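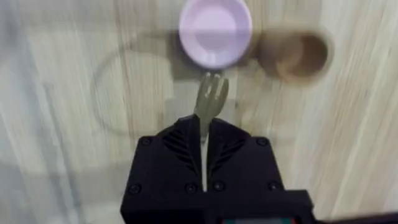 29 Jul 2020

So I finally did it, I joined a supper club! Well, sort of. With everything the way it is we're all cooking in our own kitchens and comparing notes afterwards, but there's a menu and a deadline and a lot of messages flying about, so I'm calling it a supper club.

This month's theme was "something your gran would have made", and I went straight for a proper vegetable pie. My gran's recipe is on the back of an envelope and it says things like "enough flour" and "cook till done", so you can imagine how much help that was. I rang my mum, who remembered it completely differently (leeks, apparently, and never carrots), and then we had a ten-minute row about whether it even had a bottom crust. It did. I will not be moved on this.

The flour was the hard bit. I walked all the way down to the farm shop at Altcombe, where they had one sort left, a very coarse brown one, and it made pastry that fell to bits if you looked at it. I patched it like an old pair of jeans. Tasted lovely though, quite nutty, and the leeks went soft and sweet underneath (yes, all right, Mum was right about the leeks).

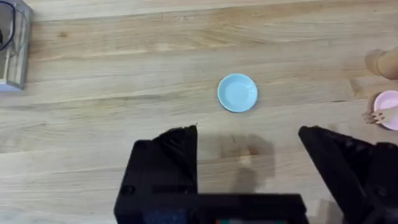 **Lavow Supper Club – Home Cooks' Corner**

Now, pastry. I've been making it with butter straight from the fridge, grated on the big side of the grater, and it's so much nicer than rubbing it in with hot hands. Somebody in the group swears by freezing it first for 20 minutes. I tried that on my second go and it did make the grating easier, but my fingers went numb and I dropped half of it in the sink, so make of that what you will.

I also had a go at the green sauce out of the Chávez cookbook, the one with the stained cover that I got at the school fair years back. It has nothing to do with my gran, who thought black pepper was a bit much! But we had a mountain of parsley and coriander going over, and a spoonful of it on the side of a slice of pie was the best thing on the table. You need more lime than it says. I used 3 and could have gone on.
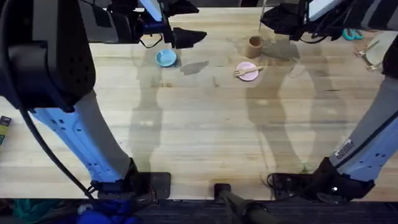

*Words by the Tuesday-less Cook, club member and keeper of the recipe folder*

Anyway, the folder. I said I'd look after the club's recipes and I've been typing them up in the evenings with a cup of tea. There are some 5 different versions of apple crumble in there already and they can't all be "the only one you'll ever need". I'm going to make every one of them before November and report back, which is a terrible hardship as you can tell.

My oven may not last that long, mind. It's an old Merkus and the door has started dropping open by itself halfway through, so I've been wedging it shut with a kitchen chair. It also runs hot at the back, so everything I bake has one dark side. I turned the pie twice and it still came out looking like it had been on holiday and fallen asleep on its left. 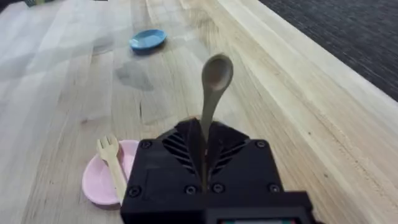 I did look at new ones online and shut the page again fairly quickly. It can manage a few crumbles first.

Next month is "things on toast", which sounds easy until you think about it. I'm torn between mushrooms and a very garlicky bean thing, and my other half is lobbying hard for cheese. If you've got a good bean recipe do leave it in the comments, and tell me whether you peel your broad beans, as I've started and now I can't go back.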